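Caderno da oficina, quarta-feira, depois do almoço

Finalmente a mesinha preta de dois níveis está montada, e ficou mesmo bem! Tem pernas finas, mas o tampo não abana nada quando lhe encosto a mão (a Margarida apostava que sim). Pus logo em cima os dois recipientes que vamos usar na arrumação: o frasco de vidro à esquerda, o de tampa branca à direita.

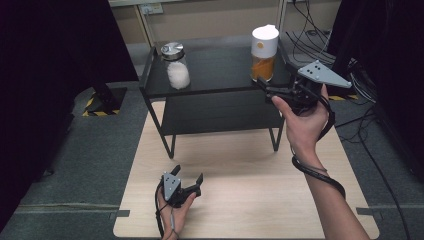

Frasco e recipiente de tampa branca, prateleira de cima.

Gosto muito deste par. A tampa metálica do frasco é de enroscar, a outra é alta e clara, e distinguem-se à primeira mesmo do fundo da sala. O conteúdo branco contra o tampo escuro vê-se lindamente, e o laranja do outro ainda mais. O Afonso quer experimentar a mesa da Sallia, 3 cm mais alta, mas eu ficava já com esta. A tábua de madeira por baixo foi ideia do Joaquim: na alcatifa as pernas enterravam-se.

Falta decidir o que vai para a prateleira de baixo. Pedir à Piyumi a lista da Godinho.
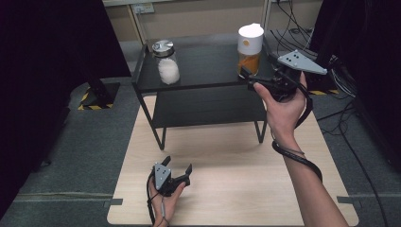 P. (Nikola): Os recipientes voltam ao armário no fim do dia?
R.: Voltam, bem fechados, para a segunda gaveta. A mesa fica montada até junho.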